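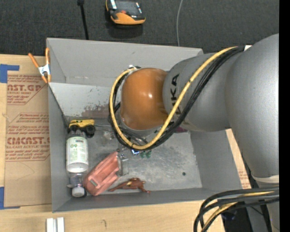 From: Halfdan Hauksdóttir
To: hjaltested-stores list
Date: 26 April 2024
Subject: Re: Grey bins, lids and what goes in them

Thanks for this. Answers below your points, and then two things of my own.

> We are trying to settle the bin question before the Cluseo order
> goes in. As far as I can tell the shelf in 921 holds 24 of the grey
> open ones, and they are all in different states. Some have been
> scraped along the inside, a few have old labels on top of older
> labels. Do we replace the lot or keep going with what we have?

Keep going with what we have. Scratches on the inside do no harm for the sort of thing we keep in them. The one on the wooden bench is a fair guide to what I would accept: the panel inside has small scratches and chips, there is a faint scuffed line on the back wall, and the lower edge of the panel has a reddish-brown worn patch. I would still put mixed items in that without a second thought. I would not put paper or cloth in it until somebody has gone over the patch with a damp rag and seen what comes off.

If a bin has a split corner, or it rocks when you set it down on a flat bench, put it by the door and I will take it out of the count.

> Nernimen say they can do lids to fit at extra cost. Grirnano went
> without and seem happy. Is it worth asking for a price?

I would leave the lids. We tried them on the old blue crates and they ended up stacked behind the radiator within a month. People want to look in and see what is there. If something has to be kept from dust it can go in a bag inside the bin, with the bag labelled as well.

> Last thing. Mixed bins. Half the people here say one kind of thing
> per bin, and the other half put in whatever is on the bench at the
> end of the day. Can we have a rule?

My preference is to allow mixed bins, with a limit. A small assortment is fine. You should be able to see every item without lifting another one out of the way. Once things are lying two deep, split it into a second bin. Heavy pieces go in first and against a wall, so they don't roll on to the light ones when the bin is carried.

Mixed bins get a slip of card with the date and the initials of whoever filled them. Single-kind bins get a printed label on the short side. Please peel the old label off first. White spirit works on the glue but wipe it off with water after.

Now my two points.

First, the bench. Bins can stand on the pale wood while they are being filled or emptied, but please lift them and don't drag them. The surface marks easily and we paid 400 to have the last one sanded. There is a roll of felt in the drawer under the window if anyone wants to cut a mat.

Second, the carpet. It is dark and has a fine texture, so a dropped washer or screw is hard to find in it. If you tip a bin out, tip it on to the bench, well in from the edge. A torch held low across the floor helps when something does go over. The vacuum cleaner should be the last thing you try, and if you do use it, empty it first so you only have one day's dust to go through.

I have left the Cluseo order as it was, less the bins. It now has the card slips, the printed labels and a box of small bags on it. If anyone wants something added, reply to the list and not to me, so that we don't get the same request from several people. I still need to know who has the key to the tall cupboard.

Halfdan

Recent messages in this list
- Key to the tall cupboard, again
- Bags: which size do we use most?
- Felt mats for the bench
- Labels that peel off in the cold store
- Blue crates free to collect

Contact the list owner | © Hjaltested Stores | Back to top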